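Speaker notes - "The Clear Desk Talk"
Stubbs room, March 12, 2023
Slot runs 20 minutes plus questions. Skip the parts in parentheses if the projector eats time again.

Opening. Don't thank everyone twice. Go straight in.

I was asked to speak in favor of clear desks. I'll try, but I should say up front that I don't quite buy it. I've read the Clokthorpe guide, I've sat through the Weltov webinar, and I've cleared my own desk twice since January. Both times I felt great for a day. Then I needed to charge something.

Pause. Ask who has a bare desk at home. Ask who of those people would let us look under it.

My first complaint is with the photos. Every clear desk article has one, and there's a lamp in it, a laptop in it, maybe a little speaker, and no cords at all. Where does the lamp get its power? Somebody pulled the plugs, took the picture, and plugged it all back in. I don't trust a method whose best evidence only works with the lights off.

So I'd like to start the evening with the object those photos leave out.
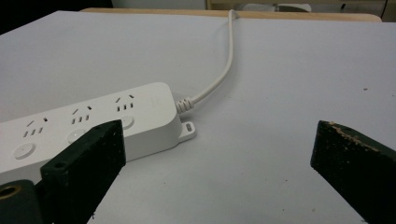 Most of us own one and most of us treat it as a thing to hide. The advice comes in three flavors. Put it in a box. Stick it under the desk. Buy a desk with one built in.

The box first. The Zotadach cord box was $315 when I looked, for a box. You still have a cord going in and cords coming out, so what you've bought is a lid. I also don't love putting plugs and chargers in a closed container and forgetting them. Read what the maker of your strip says about covering it before you do this. (If someone asks about vents, say yes, some boxes have them, and no, I haven't tested any.)

Under the desk. Better, and I've come around to it, with a grumble. Look for a strip with a mounting tab, a bit of plastic at the end with a slot for a screw. People walk right past that feature and then buy sticky tape, and the tape lets go in the first warm week. Use the screw. Check how thick the desktop is before you pick the length - I have seen a screw come up through the top of a very nice desk and it was my desk.

The other thing about going underneath is reach. If your strip has buttons for the outlets, you presumably wanted to press them. Mount it at the back against the wall and you never will. I'd put it near the front, on the side of the hand you use, buttons facing you. It's a bit ugly from a low chair. Fine.

Built in. I have nothing kind to say. When the outlet dies you have a desk with a hole in it.

Take a drink of water here. Slow down, the next part always comes out too fast.

Now the bare surface itself, the prize at the end of all this. Clokthorpe says a clear desk gives you a clear head. They surveyed 356 of their own customers to find this out, people who had already paid for the course. I'd want to hear from the ones who asked for their money back.

White is the color they push, too. White tops, white boards, white mats. I've lived with white for a while and I have opinions.

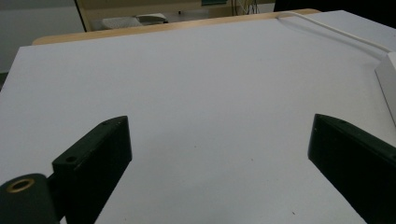

White shows every speck. A crumb you'd never notice on oak is suddenly the only thing in the room. If a speck bothers you, you will wipe your desk far more than you work at it, and I don't count that as a clear head. Wood is more forgiving, and a bit of warm wood at the edge makes white easier to live with, at least for me.

What I will grant: it is nice to have room to put something down. That's the whole case, as far as I'm concerned, and it doesn't need a course. One free patch, big enough for whatever you're working on. The rest of the desk can look like a desk.

(Story about the 1,000 twist ties goes here if they seem awake. Keep it short. The point is that I bought them to get organized and now I have to store them.)

What I'd ask people to try this week:
Pull everything off the strip and only plug back in what you use daily.
Put a bit of tape on each plug and write what it's for.
Clear one patch, and leave the rest alone.
Buy nothing until the end of the month.

Questions. Someone will bring up wireless charging. The pad has a cord.

Return the clicker to the Stubbs front desk and get the deposit slip back.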